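Last updated: June

So I have become a person who steams buns on a Saturday. I didn't plan it. I went to Zimitz for bin liners, walked past the kitchen stuff, and came home with an electric steamer under my arm and no bin liners whatsoever. (I went back for them on Sunday. Different aisle entrance. Very disciplined.)

Some background for anyone new. I love steamed buns, I have loved them since I was small enough to be handed one in a paper bag to keep me quiet at the shops, and for years my system at home was a bamboo basket balanced over a saucepan that was slightly the wrong size. It worked, sort of. The bottom of the basket went a bit black, the water boiled dry whenever I took a phone call, and once the whole lot slid sideways and I ate toast for tea. The bamboo has now been retired to the laundry, where it holds pegs.

The new one is just a pot on an electric base, with a steel steamer basket that drops in the top and a glass lid. One little copper-coloured knob on the front. I adore that knob! I had been looking at a fancier model from Morex with a screen and a whole list of programs, but I know myself, and I'd have used one program and resented the others. Mine's cream, too, and I've always been a sucker for a cream appliance.

The buns are Kondetti ones from the freezer section. Yes, frozen. I can make them from scratch, I have done it, and I'll do it again when I have a free afternoon and some patience, but the frozen ones are soft and a bit sweet and they don't leave flour in my keyboard. I buy two bags at a time and pretend the second one is for visitors.
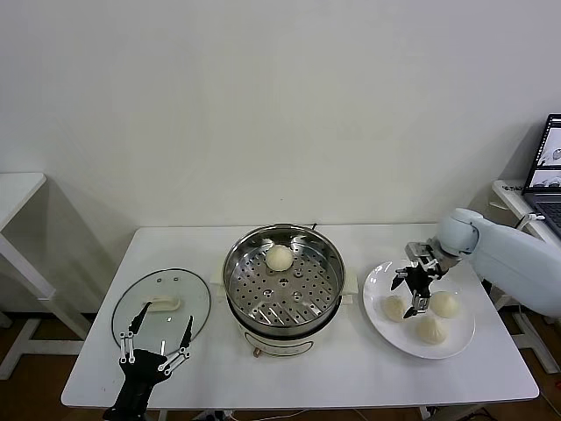

Three on the plate, one still in the basket.

The trick I had to learn was leaving room between them. They puff up more than you expect, and if they touch they stick, and then you're peeling one off the other and the pleats come away and it's all very sad. With my old basket I used to jam them in like commuters. Now I give each one a bit of personal space and they keep their shape. If I'm doing a bigger batch I do it in two rounds and put a clean tea towel over the first lot while I wait.

The other thing is paper. I used to cut circles of baking paper and poke holes in them with a skewer, which took longer than the cooking. Lately I've been getting lazy and giving the basket a quick wipe of oil instead, with a scrap of kitchen paper, and it's been fine nine times out of ten. The tenth time you lose the bottom of a bun. I can live with that.

Oh, and the lid! Put it down flat somewhere before you start fussing with the buns, and clear the spot first. I have done the dance where you're holding a dripping glass lid in one hand and looking for somewhere, anywhere, that isn't the mail. Tip it away from you as you lift it, too, so the steam goes off towards the wall and your glasses don't fog over.

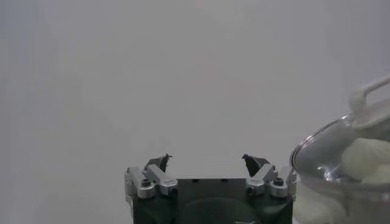
Which brings me to storage, my least favourite subject. The pot is fine, it's the round lid that gives me grief. It doesn't stand up by itself, it doesn't like being under anything, and the handle stops it stacking neatly. At the moment I turn it upside down on top of the basket with a tea towel in between and the whole tower lives on the bottom shelf next to the rice. I saw a lid rack in the Meng catalogue that might do the job, but it was a lot of money for some bent wire, so I'm holding out for a sale.

Cleaning is easy enough. The basket has all those tiny holes, and if you leave it overnight the doughy bits set like cement, so I rinse it while I'm still chewing. An old toothbrush gets the rest. I've been putting a splash of vinegar in the pot every few weeks as well, as our water is pretty hard and there was a chalky ring in there before I knew it.

What else have I put through it? Corn on the cob (great), broccoli (a bit grey, my fault, I forgot it), dumplings (excellent), and a sweet potato that took so long I ate dinner without it and had it cold the next day with yoghurt. Leftover rice comes back to life beautifully in a little bowl set in the basket, much nicer than the microwave.

Next up I want to try a custard filling. My gran's recipe card just says "cook until right", so give me a couple of weekends. If you've got a custard bun recipe that doesn't leak everywhere, please leave it in the comments, and tell me what flour you use, as I've had mixed results with plain.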